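Household Robotics, Week 6: Can it tidy up yet?

Reading before Saturday: Gidora handout, sections 2 and 3. Bring your answers to the Ister worksheet.

Last week was walking and balance. Now for my favourite question of the whole module: can a machine do a chore you'd happily give to a ten-year-old?

Sorting odds and ends from one bin to another sounds dull, and I think it's wonderful! A child looks, grabs, drops, done. An arm has to find one small thing in a heap of others, choose where to pinch it, and notice if it slips (many don't).

Worked sum. Suppose an arm makes 144 tries and gets 100 of them right. The other 44 all need a person to step in. Would you leave that running while you went to the shops? Now suppose the misses are all on the same kind of object. Does your answer change?

Terms to know: grasp, clutter, reset, teach pendant.
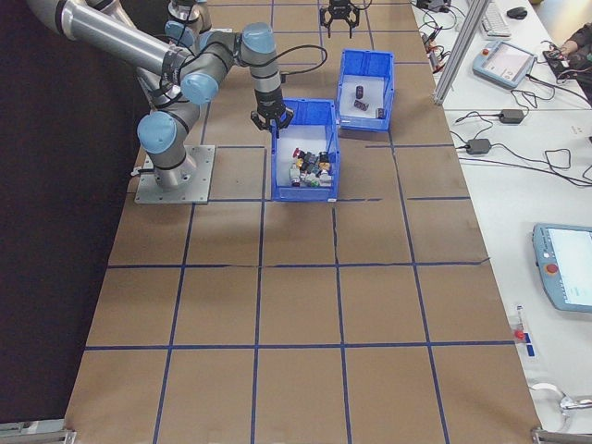 Shop floors are further along than kitchens, mainly where the parts are all alike and arrive the same way round. Homes are the hard case, full of odd shapes and things nobody has put in a list. My own answer to "yet?" is: some chores, slowly, with someone nearby. I'd love to be argued out of it.

For the seminar: pick one job from your own kitchen drawer and write down every grip it needs. Qiu group goes first, then Fonerberg.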